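Rasmus Šimkus
Thread on the Zenico trial data, January 2018

I asked the county health department for the side effect reports from the Zenico flu shot study. The request was for 197 pages. I got 2.
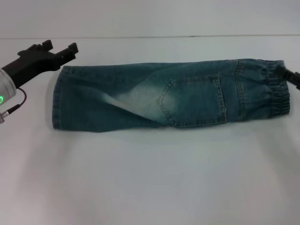 The first page is a cover letter. The second is a table with the totals. Everything else was held back as "preliminary and open to misreading."

Some background. Zenico was given to 1,000 adults at clinics in Retarley and Rorlow last fall. The county paid part of the cost, so the records should fall under the open records law.

The table gives one number for side effects, all ages combined. No split by age, no split by dose, nothing on who had been sick before the shot. You can't tell if older people did better or worse than younger ones.

I'm not saying the shot is unsafe. I don't know. The totals look ordinary to me. A sore arm and a day of fever are most of what's listed. My complaint is with the missing pages.

I called the department and spoke with Elīna Rozīte, who handles records. She was polite and answered what she could. She told me the age tables exist and are finished. The decision to hold them came from above her office.

So "preliminary" is doing a lot of work in that letter. A finished table can still be part of a study that isn't finished, I get that. But then say so, and give a date.

Dr. Rūta Luik ran the Rorlow clinic during the study. She wrote to me that she sent her forms in on time and has not seen them summarized by age either. Her words: "I would like to see it. My patients ask me and I have nothing to show them."

Dr. Laine Dzene, who taught me statistics a long time ago, sees it differently. She thinks small age groups can swing a lot by chance, and people will grab the scariest line and run with it. Fair point. If only 200 of the people in the study were over 65, a few cases would move the rate quite a bit.

I still think you print the table and put that warning right under it. Most people can read a warning.

Tripathi, the company that makes Zenico, did not answer two emails. I left a phone message as well. If they write back I'll add it here.

What I've done so far: filed an appeal with the county, asked again for the age tables only, and asked for the name of the person who signed off on holding them.

The appeal form wants a reason for the request. I wrote "to read them."

Someone asked if the full study will be published. The cover letter says a report is planned for June. It doesn't say whether the age tables will be in it.

Correction to an earlier post: Dalia Laur is on the county health board but does not chair it. I had that wrong.

She did reply to me tonight. She says the board has not seen the 197 pages and she will ask for them at the next meeting. I plan to be there and will post notes.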